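I have lived in Stavlow for almost 43 weeks now and today I was at last brave enough to go to the evening choir at the church hall. Adi Kusuma from work had told me they take everybody, also people who cannot read music. I can read it a little, from school, but I have forgotten the names of the notes in English. At home we say do, re, mi, and when the conductor asked for a B flat I looked at my shoes.

Her name is Ayanda Botha and she is strict in a friendly way. She put me with the altos, second row, beside a lady who smelled of peppermint and who pointed with her pencil every time I lost the line. I lost it often. We sang a May carol with five verses, and the words were harder for me than the melody – "hawthorn" and "thither" in the same breath.

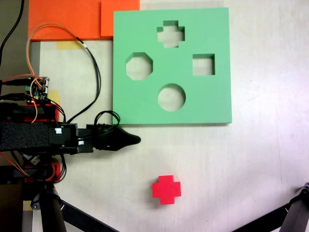

In the break there was tea from a very big pot. I had prepared some sentences on the bus, but a man asked me first which football team I support, and for this I had prepared nothing. I said Stavlow. He was very pleased, and then he told me the results of the whole season.

I walked home along the canal, because the last 577 had already left. My throat is sore and I have drunk hot water with honey. I must ask Ayanda if I may keep the music sheets until next time, I took them in my bag without thinking. Also buy a pencil.

7 comments
Share 2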